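## Workshop tips: living with a rented sorting arm

I've had the Turna arm on rental from Ukar for 11 weeks now, mostly for moving trim pieces on and off the shelves, and enough people have asked me about it that I thought I'd put my notes in one place. It's a lovely helper once you've made friends with it — and a bit of a fusspot until then!

**Start with the light stuff.** Plastic trim is forgiving. Leave anything with real weight to it for the second week, when you've got a feel for how firmly the fingers close.

**Wipe the finger pads before each run.** A damp cloth does it. Mine pick up a film of polish from the parts, and then everything starts to slide (ask me how I know).

**Keep the shelf roomy.** I used to pack my parts edge to edge, which suited me fine, but the arm likes a hand's width on each side and I've come round to its way of thinking.

**Look over the sleeve.** Run your palm along the corrugated part with the power off, and make sure the cables aren't rubbing.

**Let wheel covers go by the openings.** The rim is slippery and wide, so I teach the grip with a finger through one of the gaps between the spokes. Of 73 covers in my last batch, 2 needed a second try, and I was very pleased with that.
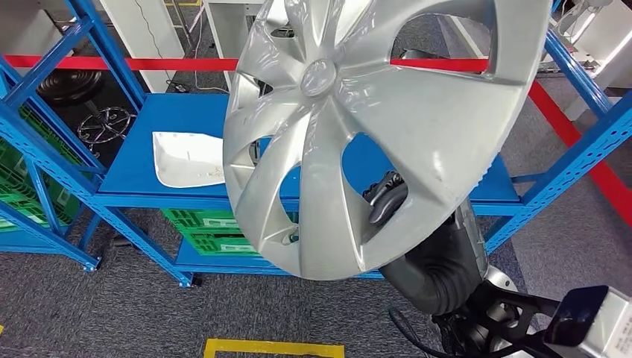
Gert Kruger wrote in to say that he had the same arm for 8 weeks and found the rental fair but the phone support slow, and that he'd want a spare set of finger pads in the box from day one.

I'd go along with him on the pads. Ukar sent mine within the week, but I was back to carrying things by hand in the meantime, and my knees let me know about it. Order them when you book the arm, and keep them in a lidded tub away from the sawdust.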